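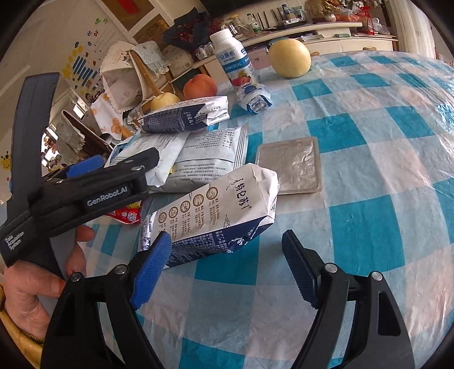 Itthorpe tooling log
Words and pictures: the person who maintains the replay and labeling code at Itthorpe

Quick gallery, small update. Most of September went into the pipeline that takes handheld gripper recordings and turns them into something the Likov planner can train on. Tabletop stuff, in a home. Checked plastic cloth, milk cartons, fruit, flat shiny packets. Good test material for us, bad for the tracker.

Glare on the cloth is the big one. Visual odometry grabs the bright streaks as features and they slide when the camera moves. Now masking anything saturated before feature extraction - crude but drift is way down on the bench set. Wrinkles in the cloth are fine, it likes those.

Jaw width comes from the two pads. One bright blue, one navy, so left/right never gets swapped. Old code fit both with one color threshold and lost the navy pad in shadow. Two thresholds now. Should of done that at the start.

Batch so far: 1736 clips through the new build, 5 rejected by the sync check. Three of those were clock offset, fixed in the Murthy reader. Other two still open.

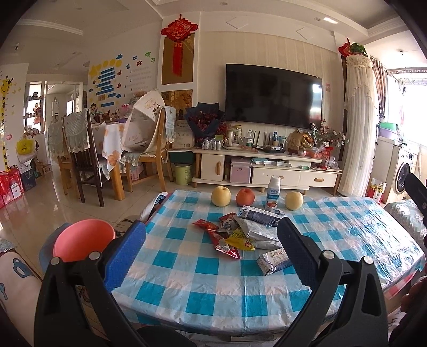
Segmentation on piles is still weak. Overlapping silver pouches get merged into one blob and then the grasp proposer aims at the seam. Trying depth edges plus a tiny classifier on top, no numbers yet. Single cartons lying by themselves, no problem.

Also background. TV screens and mirrored panels throw reflections and the mapper wants to build a second room behind the wall. Added a planar reflection filter, off by default, flag is in the Tuvulov config. Turn it on for living rooms. It costs almost 3 ms a frame on my laptop so leave it off for the bench.

Next up - merge the two calibration tools, write the docs I keep promising, new viewer build. Export format is unchanged so old scripts wil still run.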